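Can a Robot Clean Your Room Yet?

You have probably seen a video of a robot folding a shirt or loading a dishwasher. It looks great. Then you look at your own floor, with socks all over it, and you wonder where your robot is.

Short answer: it isn't coming this year. Let's look at why, and let's be a little suspicious of those videos while we're at it.

Machines that already do chores

Some machines at home are very good at one job. A washing machine washes. A dishwasher sprays hot water at plates. But who puts the shirts in? Who takes them out, finds the missing sock and carries the pile upstairs? A person does. The machine gets the easy part.

Robot vacuums do roll around by themselves. They also get stuck on rugs and eat shoelaces. And they can't pick up a toy to clean under it. They just bump it and go around.

Why is picking things up so hard?

Try this. Close your eyes and pick up a T-shirt from your bed. Now find the two shoulders. You did it by feel, and you probably didn't think very much.

A robot has a tough time with that. A cup keeps the same shape wherever you put it. A T-shirt doesn't. Drop it twice and you get two different lumps. The sleeve might be on top, or inside, or under the collar. Engineers call things like this "deformable," a long word for floppy.

Most robot hands aren't much like yours, either. Many have just two fingers, like a pair of tongs. Ask someone to fold your laundry with kitchen tongs and see how long they stay in a good mood.

The laundry robot test

A company called Broltow says its robot, the Pikonside, can fold a towel in 107 seconds. Time yourself folding one. Did you win? I thought so.

Broltow's video shows one towel, already flat, on an empty table with bright lights. I would like to see the same robot with a wet towel, a fitted sheet and a cat. When you watch a robot video, ask these questions:

Is it sped up? Look for a tiny "4x" in the corner.
Is a person steering it from another room?
How many tries did it take before the good one?

How do robots learn chores?

Many of them learn by copying people. At a lab called Menerholm, people hold grippers in their own hands and do a job such as picking up a cloth, over and over. Sensors record how the grippers move, and a computer looks for patterns.

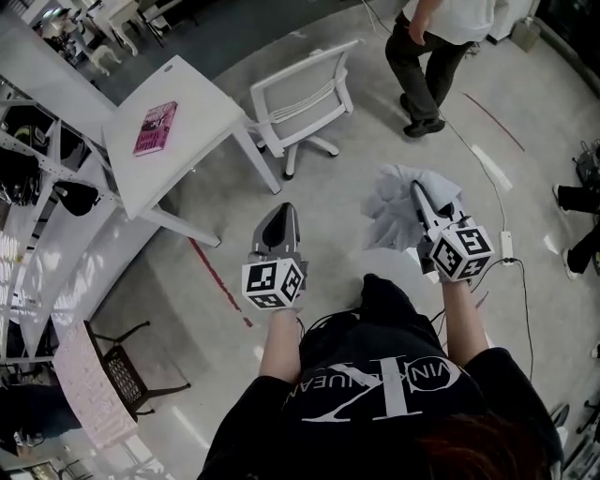
The lab collected 3,066 of these recordings for cloth jobs alone. You learned to fold a washcloth from a lot fewer than that! And a robot that has practiced on washcloths may have no idea what to do with a hoodie.

What about stores and factories?

Robots do better there, mostly when the job stays the same all day. Moving 500 matching boxes from one belt to another is fine. Putting groceries in a bag without squashing the bread is much harder.

So should you wait?

Robots are getting better, and some of the people working on them are very smart. One day a machine may hang up your coat. I just wouldn't leave the coat on the floor until then.

Words to know

Gripper: the part of a robot that grabs things.
Sensor: a part that measures something, such as movement or light.
Deformable: able to change shape when it is pushed or pulled.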